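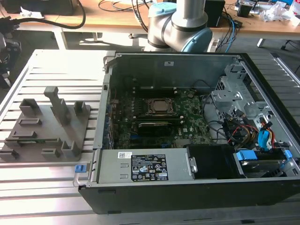
916 words. Skim the questions, stop at yours.

Taking apart and rebuilding a desktop tower: questions we get a lot

Written up for people bringing a tower to the Stineo repair bench or doing it at home with our parts kit. Mostly about older office towers, the heavy kind with blue plastic bits inside. Gaming cases, different page.

Do I have to lay it on its side?

Yes please. Side panel off, opening facing up. Board is flat then and nothing falls out of a slot onto something else. Standing up you're working sideways with one hand holding the card, and that's how screws go missing.

What do I do before I open it?

Shut down. Power cord out of the wall, then hold the power button for a few seconds. Monitor cable, keyboard, network, everything off the back. Touch bare metal on the chassis before you touch the board. Do it again when you come back from the kitchen.

What are the blue parts?

On most of the office towers we see, blue plastic means a hand can move it. Drive rails, latches, release tabs. No screwdriver. Squeeze the rails and the drive slides out of the bay. If it won't slide you've left a cable on it -- check the SATA plug first, then power.

Not every blue thing though. Slots on the board can be blue and those stay where they are.

Can I take the power supply out?

You can take it out of the case. You can't open it. There's a label full of warning symbols on top and we agree with all of them. On models with a handle and a release tab at the end, press the tab and pull the handle. Unplug all the leads inside first or it'll stop halfway and you'll think it's stuck.

Swapping for a new one: read the label on the old one before you order. Odd shapes are common in office machines and a standard unit may not fit. Email us a photo of the label if unsure. Sharp photo. Not one with the flash bouncing off it.

Should I remove the processor?

Probably not. If the machine boots and doesn't overheat leave it alone. People want to because it's sitting there in the middle looking important.

If you do have to: cooler off first, gently, a little twist if the old paste has set. Clean the metal lid with a lint-free cloth and rubbing alcohol. Lever up, frame up, lift the chip straight out by the edges. Don't touch whats underneath, either on the chip or in the socket. New paste before the cooler goes back on, a small blob in the middle.

And don't power it up without a cooler. Not even "just for a second to see if it works".

How do I know which memory slots to use?

Look in the manual for your board. Number of slots varies, and so does the order they want to be filled in. With sticks on both sides of the socket it's easy to fill one side and wonder why half your memory is missing.

Latches open, notch lined up, push down on both ends till the latches close. Takes more force than you'd like.

Mixing sizes usually works, but fill in matching pairs if you've got them. Mixing registered and ordinary memory does not work at all.

The graphics card won't come out. What now?

Screw at the bracket first. Then the little latch at the far end of the slot, which you can't see because the card is on top of it. Use a pencil, or a plastic stick out of the kit. Never a screwdriver near the board. Once it's released, pull straight up and rock it end to end a bit, not side to side.
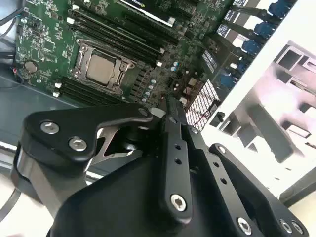 Solange Bailly writes that her card needed a lot more rocking than we say here, and that she'd have given up if she hadn't found a second screw on the bracket, hidden under a plastic cover. She wants that added.

Added. Check for a cover over the bracket screws. Some cases have a hinged one, some have one that just lifts off.

How do I remember where the cables go?

Take a photo before you unplug anything, then another one closer. Masking tape and a pen for the ones that look alike. The thin front panel wires are the worst, do those last and one at a time.

Red, yellow and black bundles are power. Flat narrow plugs with the L-shaped end are SATA data, color doesn't matter, blue or red or whatever came in the bag. Tuck the slack by the drive cage, away from the fan.
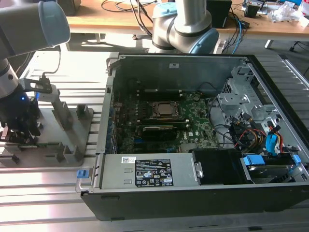 Tower on its side, panel off, drive still in its rails.

It's back together and nothing happens. Did I kill it?

Probaby not. In this order:

Switch on the back of the power supply, if it has one.
Big power plug on the board, all the way in.
Smaller power plug near the processor. Everyone forgets this.
Memory pushed in till it clicks.
Card seated, and its own power lead if it needs one.

Still nothing -- take out everything it doesn't need to start and try with one stick. Beeps or a blinking light are good news, write the pattern down and look it up.

What's in the Ellel kit?

41 pieces. Bits, plastic picks, a wrist strap, a screw tray, spare case screws. No paste, buy that fresh.

When is the bench open?

Tuesday evenings, 3 places each time, bookable from the contact page. Closed all February. Bring the tower and its power cord, leave the monitor at home.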